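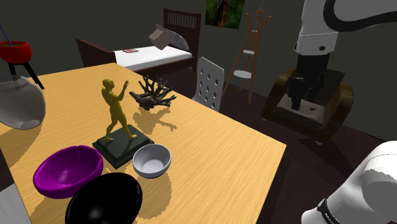
Table render, statue and bowls, shadows falling to the right

Home Lighting > Lamps and Dimmers
Thread: Low R9 on "warm" retrofit lamps, does it matter over a dining table?

tallow_lane
28 August 2020 is not how the board wants it, so: August 28, 2020. Readings taken last night.

Fitting is a single pendant, clear glass, ceiling height 2440 mm. Lamp is the Aven clear filament type, sold as 2700 K and 400 lm. Borrowed spectrometer gives 2774 K and R9 of 51. The box quotes only the general colour index.

The table is oak and looks flat and slightly green under it. The same table under an old halogen looks right. Two questions. Is R9 of 51 low enough to explain this, or should I be looking at tint? And would a frosted lamp help with the shadows? I get a hard edge behind every glass and dish.

undercroft
Two separate problems.

R9 covers saturated red only. Oak reflects a fair amount of red, so there will be some loss, but green is a tint question. You want Duv. If it is positive, the lamp sits above the black body line and will look greenish at any R9. Did the meter report it?

Shadow edge depends on the apparent size of the source. Small source, sharp edge. A frosted lamp in a clear shade makes the source as big as the lamp envelope. A bigger diffuser does more.

tallow_lane
Duv was +0.004. I took it as noise.

undercroft
It isn't noise. Plenty of people can see that next to a halogen.

fourbarhinge
I'd question the comparison. Was the halogen on at the same time, or did you swap them? If you swapped, you were comparing from memory, and the eye adapts in a couple of minutes. I have the same Aven lamps in a kitchen in Pliltside and see no green at all. My walls are cream, mind.

tallow_lane
Swapped, with a few minutes between. Walls are a grey-green, now you mention walls.

fourbarhinge
Then the walls are doing a good part of it. A pendant in clear glass puts a lot of light on the walls and it comes back tinted. Hold a sheet of white paper flat on the table, then shade it from the walls with a box and look again.

undercroft
The walls were the same under the halogen, so they don't explain the difference between the two.

fourbarhinge
They don't explain it alone. A positive Duv and a green wall add up. On neutral walls I doubt the lamp would be noticed.

pewter_gauge
Is it on a dimmer? Some filament types drift when dimmed. Mine moved visibly on a Hashmi trailing edge unit at the low end and went back to normal at full output. Worth measuring at both ends before you buy anything.

tallow_lane
Yes, on a dimmer, leading edge, age unknown. Readings were at full output. I'll repeat them at half.

pewter_gauge
Leading edge with an LED load that small is a poor match anyway. Check the minimum load on the plate. A lot of the older ones want more watts than one LED lamp draws.

saltpan_ridge
Disagree with frosted for dining. You lose the sparkle on glassware, and a table with no shadows looks dull. I fitted an opal globe in the Clikstead flat and took it out again in July. Lower the pendant instead and add a second weak source to one side. The second source fills the shadow without removing it.

undercroft
Lowering a clear lamp brings it into the line of sight. That is glare, and it is worse than a sharp shadow. Agree on the second source.

saltpan_ridge
Depends on the shade. With a deep one the lamp is hidden from anyone seated. With clear glass, yes, fair point.

tallow_lane
Half output on the dimmer: 2774 K became something lower that I didn't write down, Duv unchanged, R9 two points down. So the dimmer is not the cause of the green.

Paper test: visibly greener unshaded. Shaded from the walls it is better but still off against the halogen, so you both get half of it.

Ordered a high R9 lamp, frosted, and a small wall light for the window side. The shade stays for now. Will post readings when it arrives.

pewter_gauge
Change the dimmer while you have the power off for the wall light.

fourbarhinge
And measure with the probe flat on the table. Pointing it at the lamp leaves the walls out.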